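Folding on a table

Saturday, July 26, 2025

I moved the laundry folding out of the bedroom in June and I'm not going back. For years I dumped everything on the bed, folded standing up with my back bent, and then had to clear it all off again if I ran out of steam before bedtime. Half the time the pile ended up on the chair and stayed there until Wednesday.

Now I use a white table in the back room. I wanted something low enough to lean over and with nothing sharp on it, so I held out for rounded corners. The last table had square ones and I pulled threads in two good pillowcases on it. I looked at a Trongate that was the right height but the top had a ridge down the middle where the leaves met. I passed on it. A flat top matters more than I thought it would.

The order I do things in has settled down. Towels go first while I'm fresh, though they're the easiest. Then shirts, then underwear and socks, which I barely fold at all. Big flat pieces of cloth go last. They take the whole table and there's no point starting one with a stack of washcloths in the way.

I've been trying to get better at the big pieces. I used to grab two corners, shake, and hope. On a bed that works all right because the bed is larger than the cloth. On a table one side slides off and pulls the rest after it. What I do now is drop the piece at the far side of the table and leave the near side bare. Then I find one edge, any edge, and bring it toward me along the bare part until it's lying straight. Once one edge is straight the rest can be pulled out from it a little at a time.

Thin cloth is the worst for this. It bunches into soft little folds that look flat until you press on them, and then you have a crease running the wrong way. Pink and other pale colors are harder than dark ones, at least under my light, because the edge doesn't show up well against the white top. 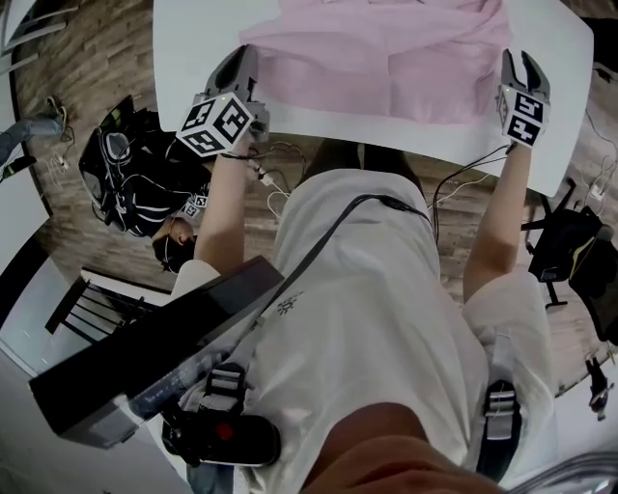
I start from the middle and smooth outward with both hands, going slowly. If I work in from the sides I only push the wrinkles together. After that it's in half, in half again, and then in thirds if it's going on the Pidano shelf, which is shallow. The other closet is deep enough that I can stop at quarters.

I still haven't solved fitted sheets. I've read the method where you tuck the corners into each other and I can get as far as the second corner. Mine get rolled and put at the back of the shelf.

The one thing I'd change is the lamp. It's on the left and I'm right-handed, so it should work, but it throws a glare across the tabletop in the evening. I may move it over by the window next weekend. The ironing board is in that spot now and would have to go in the hall closet, and the hall closet is full of winter coats, so that has to be sorted out first.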